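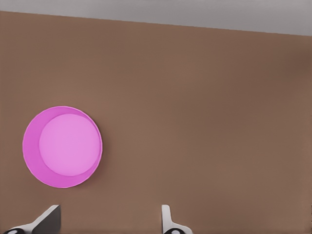 Page last changed: October 24, 2018

Nenutier two-finger gripper: pick-and-place demonstration

The Nenutier is a two-finger parallel gripper for light handling work. It is supplied by Givance and can be seen running at our Linstead showroom, both on a physical arm and in the simulator that comes with it. Visitors to the November open day will be shown the simulator first.

The demonstration task is a short one. The gripper has to deal with an apple and a small pink container on a plain brown table. We use it because most people can follow it without any background in automation, and because a round object shows up poor finger alignment very quickly. The view on the main screen is taken from the wrist, looking out past the fingertips, so visitors see the table much as the control software does.

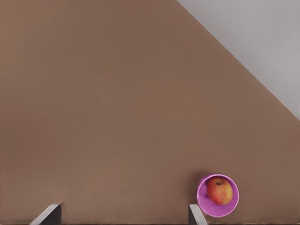

Wrist view in the simulator: apple in the bowl, fingers open.

A full session lasts 70 minutes and takes up to 6 people. Amna Lodhi runs the sessions and will change the starting positions on request. You may also bring the dimensions of a part of your own. If they reach us a week before your visit, we can usually have a simple model of it ready to load.

The simulator is included with every Nenutier and does not need the gripper to be connected. It saves each run as a separate file, which can be played back at normal or reduced speed. The set supplied on the installation disc holds 1,674 recorded runs of the apple task, with the apple and the container in different places. Customers who only want a smaller set can install the first 1,000. 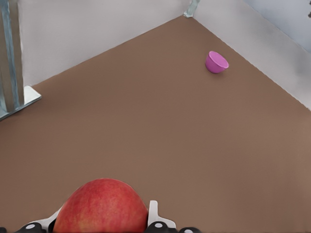

Apple between the fingers, pink cup further back on the table.

What the demonstration does not cover

Settings for soft or wet produce are not part of the standard session. Please ask for the Kennedy finger pads if this is what you need to handle. They are fitted in place of the standard pads and are ordered separately.

Visiting

Sessions are free but must be booked. Use the enquiry form and choose "Linstead showroom" from the list, giving the number in your party and the type of arm you already have, if any. Parking is at the rear of the building. The showroom is on the ground floor and has step-free access from the car park.

Related pages: Nenutier data sheet, Kennedy finger pads, Simulator installation notes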